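Mindo Manipulation Challenge

The Mindo Manipulation Challenge is an annual student robotics competition organized by the Stoica Technical Institute. Teams program a robotic arm to handle household objects that do not keep a fixed shape, such as bags, cloths and soft packaging. It is open to undergraduate teams and is held each November at the institute's Peser campus.

History

The competition grew out of a second-year laboratory course in which students worked in pairs on short picking exercises. Early rounds used only rigid blocks. Bags were added after course staff found that programs written for blocks could not be carried over to flexible materials. The event took its present name when it was opened to teams from other schools. The most recent edition drew roughly 532 students, including those who entered only the written qualifying round.

Format

Each team consists of four students and may bring one faculty adviser, who does not take part in the runs. Teams that pass the qualifying round receive access to a shared workstation for practice. A run lasts five minutes and is made up of 2 tasks, drawn from a list published before the event. The arm may be driven by a written program or by a trained model, but students may not touch the objects once the clock has started.

Objects are set out on a plain mat. Bag tasks are usually considered the hardest on the list, as thin plastic folds and shifts under contact and its shiny surface can confuse depth sensors. Teams are free to design their own fingertips - most use narrow, flat ones for this group of tasks.
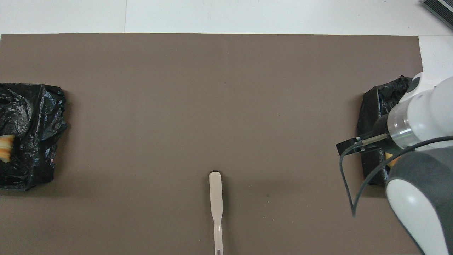

A robotic arm over the mat during work with black plastic bags. A pale beige utensil lies near the bottom center.

Scoring

Judges award points for each completed step of a task and deduct points for dropped objects and for contact with the mat above a set force. Torn bags end the task but not the run. Ties are decided by the written report, in which teams explain their approach and list known failures.

Awards

The winning team receives the Dekex Cup and a place in the institute's summer research program. A separate prize is given for the best report, and it has often gone to a team outside the top places.

See also

Peser campus
Stoica Technical Institute

Page last edited 1/19/18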